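Sorting the solenoid drawer

2024-12-12

The parts drawers have been on my list since November, when I went looking for a 12 V push-pull solenoid for the cabinet latch and gave up after going through the same drawer twice. Small actuators had ended up in with relays, buzzers and a bag of motor brushes, and the leads had knitted themselves together. I have now done that drawer properly, and these are my notes.

Separating

Everything with a coil and a moving plunger came out first. Relays went back to their own drawer. Leads were untangled by hand, working from the connector end towards the body. Pulling on the body loads the point where the wires leave the coil, and I have lost a couple of otherwise good parts that way. Where a spring had hooked itself on somebody else's lead I turned the plunger a little and it came free.

Measuring

Coil resistance is the useful number. Labels rub off, and the rated voltage on a label says nothing about the state of the winding. I use a cheap meter on the 2000 ohm range and push fine probes into the back of the connector, so that the front contacts aren't spread. Each reading goes on a slip of paper with the solenoid and later into the spreadsheet.

The highest reading was 438 ohms, on a long thin one I have no memory of buying. At 12 V that is a little over 27 mA, so it will pull very gently or it was meant for a higher supply. I have put it in a bag with a question mark. Adeel Mengal thinks it came out of a ticket machine, and he may be right.

Checking the travel

Push the plunger in with a fingertip and let it go. It should return under the spring without catching. If it drags, look at the collars before blaming the bore, as a collar that has crept along the shaft will change the stroke. I don't oil them. Oil collects dust, and dust is what makes them stick.

Laying out

I use a shallow orange tray for this stage, with the parts spread over the floor of it. Blue labels are easy to pick out against the orange, and so is a bare metal frame with no label on it.

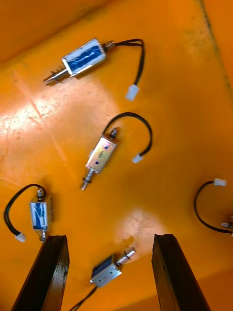
Storage

The sorted parts go into Cirkau drawer boxes, one type to a box, with the leads folded once and held with a loop of paper tape. Cable ties are too stiff for wire this thin. Boxes are marked with resistance first, then stroke, then voltage if known. Unlabelled ones get a tag on the lead and nothing stuck to the frame.

Still to do: the larger pull types, and a decent test lead to suit the small connectors. Piret Ozoliņš has offered me the end of a reel of crimp contacts – 500 when new – and I'll make up the lead once those arrive.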